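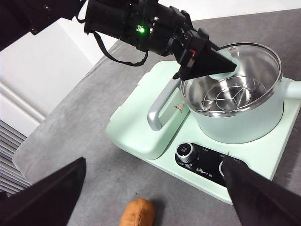
Last updated 23 October 2019
2 min read

Sore throat a week after surgery - normal?

Zane Rebane
I had my gallbladder out under general anesthesia and the belly is fine, but my throat still feels scratchy and my voice goes hoarse by dinner. The nurse told me to expect 2 days of it. I'm 30, don't smoke, never had this before. Do I call someone or wait? I've got another small operation coming in December and now I'm nervous about the tube!

Adebayo Effiong
I worked in recovery for 22 years and heard this one a lot. The breathing tube sits between your vocal cords, so a bit of soreness is common and mostly clears in a few days. A week of hoarseness is on the long side - I'd phone the surgical office and ask for the anesthesia team. If you get trouble breathing, trouble swallowing or a fever, go in right away, don't wait on a callback. And tell them before December, they can look up what size tube you had and whether it was a tricky placement (it's all written in the chart). Go easy on your voice till then, and don't whisper, it strains things just as much.

Aldo Villa
Mine was sore too after my hernia. Ice pops and lots of water. Went away by itself, I forget when.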